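How to Make a Playlist of Your Own Past (Without Fooling Yourself)

Every guide to this starts by telling you to close your eyes and let the songs come. I tried that. What came was whatever the supermarket had been playing that morning.
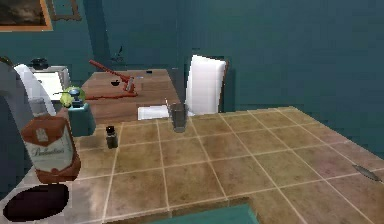
So start with paper. Write down the places you've lived, in order, and leave four lines under each. Mine begins with a rented room in Graltell and a summer job at Penda, a shoe store with one working speaker.

Fill the lines with songs you really heard there. Be suspicious of good taste. If everything on your list from age 15 is something a critic would approve of, you're making it up. I had to cross out three albums I bought in my thirties and put back a novelty record about a duck.

Next, check the dates. Memory is lousy at this. I'd have sworn a certain ballad was playing the night I left Rultlow, but it came out the following November. I kept it anyway, with a question mark.

Don't let an app do the picking. The one I tested handed me 3,032 songs "from my youth," and I recognized maybe a third. Being alive when a song charted is no proof that you liked it.

Cut hard. My list stands at 29 songs, and I still skip a couple.

Last, play it once straight through while doing something dull – ironing is good. If a song gives you nothing, no room, no face, no smell of shoe polish, take it off. You can always put it back if it turns up later in somebody's car.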